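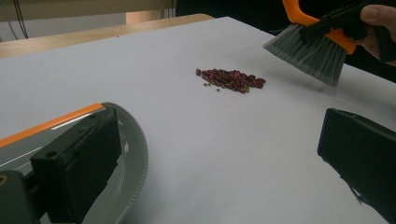 Taller de limpieza en seco: barrer menudencias
Apuntes de la sesión 2, curso de mantenimiento del hogar, Centro Talavera

Hola otra vez. Os paso por escrito lo que vimos en clase, porque varios me pedisteis los apuntes y yo, cuando me pongo a hablar, voy a mil por hora (Leonora me lo recuerda cada mayo, al leer las encuestas).

Lo que practicamos: recoger un montoncito de legumbre seca de encima de un papel blanco, con cepillo de mano y recogedor. Parece una tontería y luego se os van los granos por debajo de la nevera. Yo llevo 20 años barriendo cocinas ajenas y todavía persigo alguna lenteja, así que paciencia.

Preparar la mesa

Papel blanco grande, bien estirado. Si el papel hace una arruga, los granos se quedan ahí y no hay quien los saque. Me gusta el blanco porque se ve enseguida lo que os habéis dejado, sobre todo con legumbre oscura. Para el ejercicio basta con 70 gramos, y si os sobra, al bote.

El montón nunca cae redondito. Siempre hay granos que se escapan hacia un lado, y por esos se empieza: primero los sueltos, llevándolos hacia el grueso, y luego todo junto. Gerardo lo hizo al revés y acabó barriendo dos veces la misma esquina (¡perdona, Gerardo, pero fue un ejemplo estupendo!).

La mano y el cepillo

Cogedlo sin apretar. El cepillo va inclinado, con las puntas rozando el papel y nada más. Si lo aplastáis, las cerdas se doblan, hacen muelle y la legumbre sale disparada. Rosalinda preguntó si era mejor dar pasadas largas. Para granos, no: cortas, de un palmo como mucho, y levantando poco el cepillo al volver.

Cuidado también con los cepillos de púas metálicas. Van de maravilla para rascar una parrilla o una junta, pero sobre papel enganchan y sobre madera barnizada rayan. Mirad además si hay algún alambre que se haya salido del mechón. Con unos alicates se quita en un momento, y así no aparece luego entre los garbanzos.

El recogedor lo quiero cerca desde el principio, con el labio de goma mirando hacia donde vais a barrer. Ese borde es el que se pega a la mesa, y si está reseco o mordido, cambiad de recogedor.

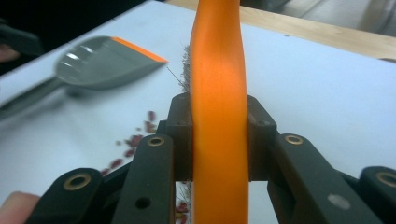

Para la próxima sesión

Repetid el ejercicio en casa con arroz, que es bastante más puñetero. Apuntad cuántas pasadas necesitáis y qué se os queda en el borde del recogedor, que siempre queda una rayita.

Traed también un trapo de algodón seco y un bote con tapa. Amado se encarga del papel, que venía en un rollo larguísimo y todavía queda de sobra. Quien no pudo venir puede pedirle las hojas a Kristine, en el mostrador de la entrada.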